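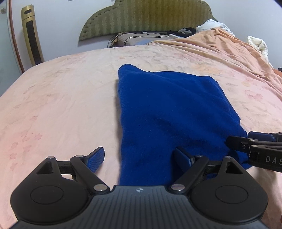
It would never get past the corners, Kerttu Ahonen told them over the phone, and if it did get past the corners it would still be slower than her mother had been with one arm in plaster. She had run a laundry for 20 years and had watched three salesmen come and go.

Amber wrote "corners" on the pad and thanked her. Then she went back to the bedroom, where Hafiz was kneeling by the bed.

"What did she say?"

"Same as last time."

Prarnunora wanted a yes or a no by December. Could a machine fold what came off a bed in an ordinary house, with the pillows and the clothes still lying there? In the Fadville workshop it had folded 418 towels on a steel table. A table didn't sag. 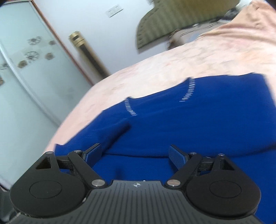 Hafiz thought the mattress was the whole trouble. You pressed down to get hold of the cloth and the mattress went down with it, and what you picked up was two layers, or the sheet.

"Do people mind that?" he asked. "If it takes 15 minutes and comes out crooked?"

"I'd mind."

"You don't fold yours at all."

Amber looked at the pad. Under "corners" she wrote "maybe", crossed it out, and asked him to start again from the left.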